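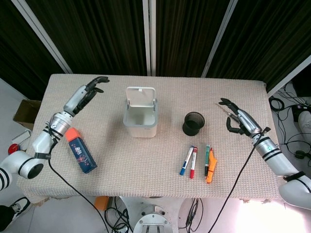

My desk project began in October with the pens, and the pens are the reason this gallery exists. In our family everybody draws, writes lists and labels jars, and everybody puts the pen down where he or she is standing at that moment. I decided to collect all of them on one table, to test them one after another, and to give a home to those that still write. The blue, red, green and orange markers came first, with the black cup waiting behind them, because these are the colors we use for the wall calendar and they are always the ones which are missing. The beige waffle cloth is on the table for a practical purpose: round pens do not roll away on it so easily as on a bare top.

The desk corner, gallery 2
By Domenica Fankhauser
2,401 views

The first gallery was about paper. This second one is about everything we write with, and the small things that live near it. I have kept the texts short where I could, but I see that some of them became longer. I ask for your patience.

The cloth
Waffle weave, beige, washed many times. It was bought for breakfast and it has moved to the desk corner by itself, so to say. Ink marks are a danger, I know. For water-based markers I use cold water and dish soap on the same day, and for permanent ones I use alcohol from the pharmacy with an old towel under the cloth. So far there is one gray spot that did not leave, and I put the cup on it.

The calendar colors
Blue is for school and work, red is for the doctor and everything with a fixed hour, green is for the garden, orange is for visitors. We had also violet for a while, for birthdays, but violet and blue look very similar in the evening under the kitchen lamp, and my brother-in-law missed a birthday dinner. Now birthdays are red with a small circle around them.

The cup
A simple black cylinder. I had before a glass jar, which was prettier, but it tipped over as soon as the scissors were in it. For a pen cup I look only at the bottom: it must be flat. And I do not fill it completely. When the pens are so tight that you must pull one out with force, two others come along and fall behind the desk.

Caps up or caps down?
I was asked this under the first gallery. The markers with a felt tip we store lying down when there is space, and otherwise with the cap down, so that the ink stays near the tip. Ballpoints can stand as they want. The dual-tip ones must lie flat, always. My daughter does not agree and stands everything with the cap up to see the colors, and I must admit that her markers do not dry much faster than mine.

The little bin
White and gray, with a hinged lid. I like to leave the lid open while I sort, because then the decision is quick: the pen is tested, it does not write, it goes. With a closed lid I begin to think about it. This is only a table bin and it has no place for big things. Pencil shavings, dead pens, the little paper bands from sticky notes, more I do not put inside. I line it with a page of newspaper folded in four. Plastic bags are too large for it and they hang out on the sides.

The test page
Every pen gets one line on a sheet of scrap paper, a long wave and then the word "Tuesday", which I chose years ago for no good reason. It has a capital letter and a tail at the end, and this shows very well if a tip is damaged. If the wave breaks, the pen gets a second chance after a night with the cap closed. If it breaks again, into the bin.

I tested 130 pens in this way, on five evenings. I did not expect such a number in a house with four people. Most of them were gifts from shops and banks, and many of these had never written a good line in their life. The best ones were, to my surprise, the cheap markers from the drugstore.

The box with the orange cap
It has no permanent address at the moment. Navy blue with a design in red and white, easy to find, easy to move, and for this reason it travels through the rooms. It does not belong with the pens, but a desk corner always collects two or three guests of this type. I give such guests one week on the table. After that they must have a shelf.

The curtains
Some readers wrote that dark curtains make a small work place heavy. I understand the opinion. Behind the table ours are dark brown and black, and I have learned to like them, because the light things in front of them are easy to see. Dust is also easy to see, this I must say too. I brush them from the top to the bottom with a soft clothes brush and then I vacuum the floor, in this order.

What went where
The calendar markers stay together and are not lent to other rooms. The school pens went into a zipper case. The good fountain pen is in the drawer of the hall cabinet, wrapped in a cotton cloth, and only my husband knows the correct ink for it. The highlighters I have put next to the cookbooks, where I need them for changing quantities. A bundle of pens that write well, but that we do not need, went to the language course in Bildale, where the participants fill out many forms and always look for something to write with.

A small mistake
I labeled the drawers before I had filled them. Please do not do this. I had a beautiful label for "glue" and then no glue at all, only one stick which was hard like a stone, and the drawer was too low for the tape roll that I wanted to put there in its place. The labels are now written in pencil until the arrangement has survived one month.

Questions that came by e-mail

Marta from Zavala would like to know if a tray is better than a cup. For children I think yes. A child sees the colors in a tray and puts the marker back in any direction, and this is already a success. For an adult with little space on the table I prefer the cup.

Somebody asked how to bring a dry marker back. For the water-based ones I put three drops of warm water on the tip, close the cap and lay the marker flat until the next morning. It works in perhaps half of the cases and the color becomes a bit paler. For permanent markers I have no method that I can recommend with a good conscience.

A reader with the name Stident (I think it is not the real name) wrote that all this is too much work for pens. It may be so. But I have not searched for the red marker since the beginning of the month – and before, I searched for it almost each time when the dentist called.

One more asked about the size of the table. I measured it and then lost the paper with the measures. When I find it, I will add the numbers here. Two people can sit at it with their notebooks open, if they are friendly with each other.

Next gallery
The third one will be about cables and chargers, and I am a little afraid of it. There is a drawer in our house that we call Sestano, after the village where we once took the wrong road and could not come out again for an hour. Everything with a plug is inside. If you have a good way to mark chargers so that the label does not fall off from the warmth, please write me before I start. Paper labels with tape I have tried already. Colored thread around the end of the cord was better, but the colors are now forgotten and I find only one green thread on something which does not fit into any device that we own.

Back to gallery 1: Paper, envelopes and the box of old cards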